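Against the Matched Set

The three-piece wall panel has become the default answer to the question of what goes above a sofa. The usual format is a round piece in the middle and two side pieces, each with one edge cut to a curve so that it follows the circle. Subjects vary within narrow limits: mountains, birds, deer, water, a gold tree. My argument is that the format is sound, that most of the objections to it are snobbery, and that the real fault lies in how it is hung and what it is hung over.

Start with proportion. A long sofa presents a horizontal mass with a flat top edge. A single small picture above it looks stranded, and a single large one is expensive, heavy and hard to get up a stairwell. Three panels spread the load across the wall and across several fixings. I paid 834 for a large framed print some years ago and have moved it twice, each time with regret. A comparable panel set from a mid-range seller such as Daduda or Pradico costs a fraction of that, and each piece can be carried under one arm.

The curve matters as well. Sofas, low tables, floor tiles and outlets are all rectangles. A circle at the center of the wall gives the eye one place to stop, and the concave edges on either side keep the circle from looking like a clock. 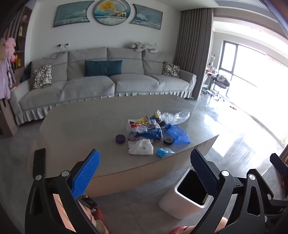 Three-panel set over a four-section grey sofa. The side panels curve inward toward the round one.

Color is where the format earns its keep. Teal and grey-blue on the wall can be picked up by two teal pillows on the seat, and the room then reads as planned. It is a cheap form of coordination and I see no reason to sneer at it. Black-and-white floral pillows at the two ends add pattern without adding another hue. Where people go wrong is in continuing: teal throw, teal rug, teal vase, teal curtains. Two repeats are enough. After that the room starts to resemble a page from the Dadgate catalog, and any ordinary object put down in it looks like an error.

Ordinary objects will be put down in it. A living room holds a soft toy on the backrest, a phone charger somewhere, clothes waiting to go to another room. A scheme that fails when a pink plush item appears was a bad scheme. Grey upholstery and an off-white wall tolerate a great deal, and I rate that tolerance above any single decorative choice.

Now the faults. The first is height. Most sets are hung too high, with the center of the circle placed at standing eye level, although the wall is mostly looked at from a chair. On a sofa with tall backrests the gap between the cushions and the lower edge of the panels should be about a hand's width or two – more than that and the art drifts off toward the ceiling.

The second is spacing. The curves should run parallel with an even gap. I use 13 millimeters for small sets and double that for large ones. Hang the circle first, mark its center, and measure outward. Paper templates save wall filler.

The third is the outlet. Electricians in my part of town place outlets just above sofa height, and the cable then trails over the backrest. No panel will distract from it. A right-angle plug and a cable clip cost very little and do more for the wall than a better picture would.

Paintings of deer beside water are not to my taste. I would still put them over a sofa before I left the wall bare.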